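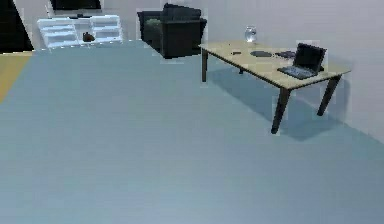 Jurkska Teleoperation Kit

Jurkska lets you show a home robot a job by doing it yourself. You hold a pair of light handsets, the robot copies your hands, and every movement is saved as a demonstration it can learn from later. It works with a real mobile robot or with a simulated one in our Gallia virtual home, and the controls are the same for both (so all that practice carries over!).

Who it's for

University labs, college robotics clubs, and anyone who has tried to teach a robot to tidy up using a keyboard and nearly given up. If you can carry a mug across a room you can record a useful demonstration. Most of our beginners drive in Gallia for an afternoon before they go near a motor, and we'd recommend that to everyone, old hands included.

What's in the box

Two Komura handsets, left and right
Foot pedal for driving the base forwards and back
Base station and mains lead
USB cable, 2 m
Licence for Gallia on two computers
Printed quick start guide

Getting around the rooms

Gallia is a furnished home with a living area and a bedroom, and the driving is half the fun. Press the pedal to move, twist the left handset to turn, and squeeze the trigger when you want to take hold of something. Start with a long straight run over open floor, then try picking a small item off a table. Once that feels natural, head for the bedroom.

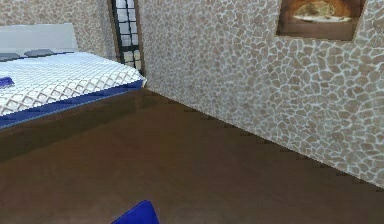
Narrow gaps are where the pedal really earns its keep. You can creep along beside a bed at walking pace or far slower, and stop dead by lifting your foot. Slow driving gives much cleaner recordings too, and if you fluff a turn, tap the red button on the right handset and the last few seconds are thrown away. No need to start the whole task again.

Recording and playback

Each demonstration is saved with the hand positions, the base movement and the robot's own view. Katiyar, our playback tool, lets you trim the ends, add a label and run the whole thing back at any speed. Shanti Vashisht on our training team recorded 188 demonstrations in Gallia while writing the new lesson pack, and her files come free with every kit. They're lovely to learn from, and she leaves her wobbly ones in.

Details

Handset weight: 188 g each
Battery: 40 hours per charge
Updates sent to robot: 42 per second
Order code: 723
Runs on: Windows and Linux

Page updated 11 April 2019. The left-handed pedal layout arrives in May as a free download for all existing owners.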